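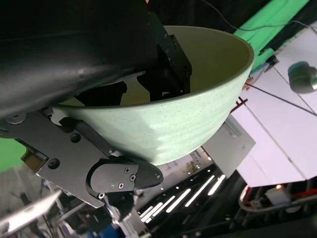 Speckled green bowl, inner surface.

Yasaman Nouri wrote:
> My rating went from 1144 to 1088 in one club event,
> a drop of 56. Is K set too high for Otemside?

K is 40 for anyone under 30 rated games, 20 after that. You lost four games to players near 1000, and at K = 40 each of those costs 28 before wins are added back. The arithmetic in Ziller's table is correct.

The 400 in the formula only sets the scale: a lead of 400 points gives an expected score of 10/11. Changing it would not help you.

I would look at the starting value. Bartoš enters every new player at 1000, including those who come from Ronell with years of play behind them. Their first ten games should be rated as a block.

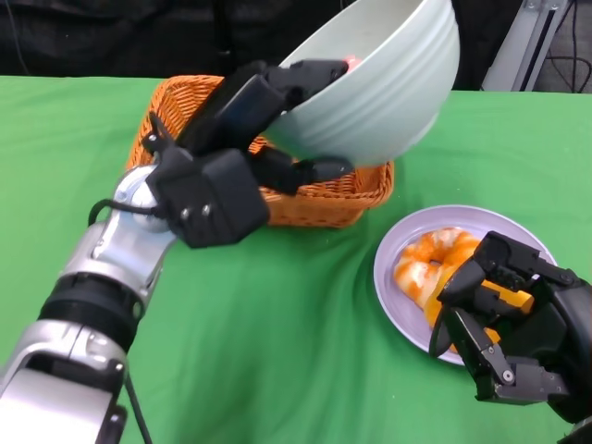

Proposed change for October

Replace the fixed start with a performance rating over ten games. K stays as it is.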